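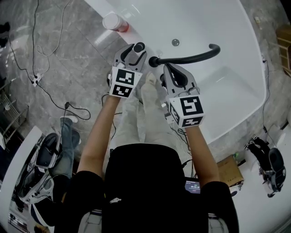 Why does the tracked position of a hand-held gripper jump when the operator's hand is hardly moving?

The usual cause is a pose flip. When the head camera gets a good view of only one marker face, and that face is small or nearly square to the lens, two different tilts explain the same corner positions almost equally well. The solver picks one of them in one frame and the other in the next, and the logged gripper swings back and forth between them.

Filed under: Tracking > Faults and Fixes
Shares 16 | Comments 4

The procedure below is for the Nurndale hand-held grippers with the printed marker blocks, logged through Plulari. It also applies to other rigs that locate a gripper from square markers seen by a head-worn camera. It covers finding the fault, confirming it, and keeping bad recordings away from the arm.

What the fault looks like

In the Plulari pose viewer, the gripper axis snaps to a new angle and snaps back. Position may shift by a small amount at the same time. The jaw opening trace stays smooth, because it comes from a separate sensor in the grip. A real hand movement nearly always shows up in the neighboring frames as well. A flip has a hard edge on both sides.

Bathrooms bring it out more than kitchens do. The operator looks almost straight down, the work is low, and the wrists turn to reach a faucet or a drain. One face of the block points at the lens and the others are seen at a steep angle. A glossy tub wall can also reflect a marker, and a mirrored marker that passes the bit check gives a second kind of error, covered further on.

Why it matters

At Stekham the fault was found on the arm and not in the data. A policy trained on faucet recordings closed its jaws correctly, then rotated the wrist hard against the spout. The force limit tripped and the arm stopped. No one was inside the fence. The base ring on the faucet was bent and one jaw pad was torn. The wrist motion matched flipped frames in the training set, which had passed the automatic check because the check looked at missing poses only. A flipped pose is not missing.

Before you start

Stop all playback to the arm. Put the arm in hold, press the emergency stop, and leave it pressed until the last step. Work on copies of the recordings. Keep the camera calibration file that was in use on the day of the recording, even if a newer one exists.

Step 1. Find the jumps

Export the orientation of each gripper separately. Compute the angle between each frame and the one before it. Mark every frame where that angle is far above the normal range for the operator. Do not smooth first. Smoothing turns a flip into a short curve that looks like a real turn of the wrist.

Step 2. Count visible faces

For each marked frame, list the marker IDs that were accepted. If the jumps fall on frames with one accepted marker, go to step 3. If two or more faces were accepted and the pose still jumps, the block geometry is the first suspect. Go to step 5.

Step 3. Compare both solutions

Run the single-marker solver in the mode that returns both candidate poses with their reprojection errors. In a true flip the errors are close together. If one error is much larger than the other, the solver had a clear answer and something else is wrong, such as motion blur or a bad corner.

Step 4. Apply the continuity rule

When the errors are close, keep the candidate nearest to the last good orientation. The last good frame must be one with two or more accepted faces. If there is no such frame within the previous 7, leave the pose empty and let the gap be marked. A marked gap can be cut out later. A guessed pose goes into training.

Step 5. Check the block

Loosen nothing yet. Look for a lifted corner on each printed face. Measure the black square on each face with calipers and compare it with the size in the geometry file. Then push lightly on the block while holding the gripper body. Any play between the two is a fault. On one Nurndale unit the block had been refitted a quarter turn off, and all the IDs were valid, so the software raised no error. The multi-face solution was wrong in every frame and got worse with each extra face it used.

Step 6. Reject reflections

A plain mirror image of a marker normally fails decoding. It passes when the detector is set to allow mirrored patterns, or when the error correction rate is set too high. Turn off the first and lower the second to the default. Then replay a recording made beside a shiny surface and check that no ID appears twice in the same frame.

Step 7. Record a test take

Hold the gripper still above the work, then tilt the wrist slowly through the full reach used in the task. Repeat with the other hand. Open and close the jaws at both ends of the motion. Run step 1 on the take. No frame should be marked.

Step 8. Release the arm

Replay the corrected recording in simulation first. Then run it on the arm at the lowest speed with the fixture removed, one person at the stop button. Put the fixture back only after a clean run.

Notes

Jadwiga Kaczmarczyk added the two-solution export to the Plulari tools in June. Older builds return one pose and drop the other, so step 3 cannot be done on them.

A larger marker helps more than a sharper print. Matte stock is required; laminated faces lose corners under ceiling lights.

The Dong wrist mount places its block farther back and needs its own geometry file.

Related
Camera clock drift between head and grip logs
Replacing jaw pads on Nurndale grippers
Force limit trips: reading the Stekham stop codes
Marker geometry files for the Dong wrist mount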